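Training on scenes that look wrong on purpose
Posted 03/06/2023

The manipulation group at Gandix has spent most of the past year on one narrow question: how strange can a simulated room get before a robot policy trained in it stops being useful on a real arm? The group's lead engineer talked with us by phone about the study, which the team calls Brillarley, and about what it did and did not show.

The method is a form of domain randomization. Each training episode draws its surfaces, lights and object shapes from a library, and the draw pays no attention to whether the combination makes sense. A table can come out as brick and a wall as planking.

"People see the renders and ask us when we're going to fix them," the engineer said. "There's nothing to fix. We want the policy to stop caring what the wall is made of."

The library holds 366 textures. Earlier work by the same group used a smaller set of flat colors, and the engineer said those policies did well in simulation and poorly on hardware. A change in the lab's window blinds was enough to throw them off.

"Flat color gave us a policy that knew color," the engineer said. "Move the lamp and it reached for the wrong spot. We lost most of January to that before we accepted it wasn't a calibration problem."

Brillarley's policy works from a view near the gripper, so part of the hand is nearly always in the picture and often hides part of the target. The engineer considers that a help. The finger gives the network a fixed reference while everything behind it changes.

In one render the target is an orange ball built from flat facets, with a dark finger overlapping its lower part. Blue wood grain fills the left side and red brick the right.

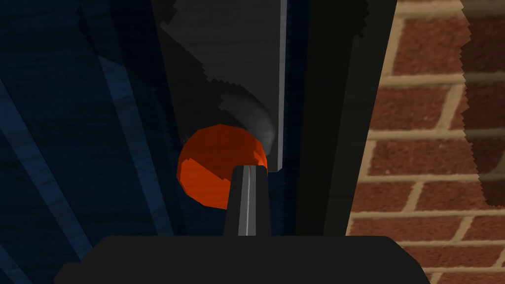
What the team measured

The group trained two versions of the policy. Both saw 4,000 simulated episodes, and both used the same network and the same demonstrations. One version kept a single set of surfaces throughout. The other drew new ones for every episode.

On the real arm, each was tested in 6 room setups with different lighting and backgrounds. The fixed version worked in the setup that most resembled its training room and fell off quickly elsewhere. The randomized version was a little slower in the easy setup and held up in the rest.

"I'd call it a modest result," the engineer said. "It trails the fixed one at home and beats it everywhere else. If you only ever run in one room with the shades down, don't bother with this."

Shape was varied along with surface. Some targets are rendered with very few polygons, which makes them cheap to draw. The team expected this to hurt grasping on smooth objects and planned a second round with finer meshes. When the first tests came back, the difference was too small to justify the extra rendering time, and the second round was dropped.

Where it still fails

Shadows remain the weak point. The simulator draws them with rough, stepped edges at the quality setting the group uses, and the engineer suspects the policy has learned to treat a clean shadow edge as the edge of an object. On hardware the gripper sometimes closes next to the target, on the shadow line.

"We can turn the shadow quality up, but then every episode costs more," the engineer said. "Or we randomize the quality too, so it sees both kinds. That's what is running now. I don't have numbers I'd want printed."

Dark objects are another problem. The hand itself is close to black in simulation, and a black target near the fingertip can blend into it. The group has tried giving the hand a random color and found that training became unstable. They have gone back to a dark hand and left very dark targets out of the test set, a limit the write-up states plainly.

The code runs on Kazemi, the group's in-house simulator, and will be released with the texture library once licensing on a few of the scanned surfaces is settled. A longer report is being prepared for the Gollberg workshop, with the failed hand-color runs included as an appendix.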